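Breed Labels and the Limits of Prediction

Every December, shelters across the state see a rise in inquiries from families who want a particular kind of dog. They ask for a retriever because retrievers are patient, or a terrier because terriers are alert. The Cladadau Animal Welfare Council has long encouraged such research. We now believe that adoption counseling relies on it too heavily.

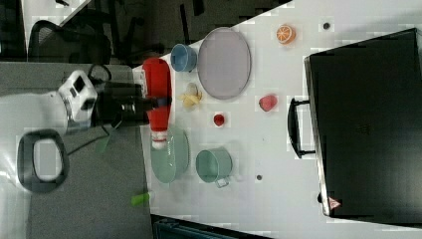 What the intake records show

Staff at our member shelters reviewed 1,317 adoption files. Returned dogs were most often described as "not what we expected of the breed." In many of those files, the breed had been assigned by sight at intake. A label written in haste had become a promise about temperament.

Heredity matters, and we do not suggest otherwise. A dog bred to guard livestock may well bark at strangers. Yet the differences between two dogs of one litter can be considerable, and a kennel card has no room for them. Age, early handling and the daily schedule of the household deserve equal attention.
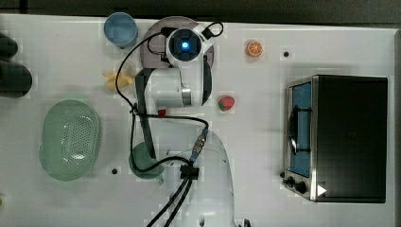

Tabletop with robot arm and mauve plate.

The Council therefore recommends that shelters remove guessed breeds from public listings and replace them with a short account of observed behavior, gathered over at least 6 days. Where parentage is documented, it should of course be stated. Counselors should also ask how long the dog will be left alone, a question missing from 3 of the standard forms now in use.

Some members object that adopters will simply guess for themselves. They may. A shelter should still decline to put its name to the guess.
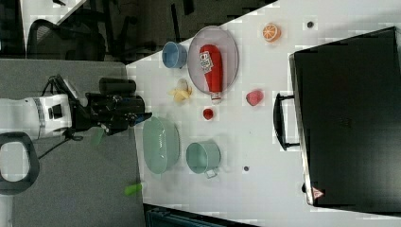 Pallavi Kashyap writes that a listing without a breed is passed over by people searching online, and that a dog overlooked for 50 days has been poorly served by our caution. Her concern is a serious one, and the Council will take it up when the listing guidelines are next revised.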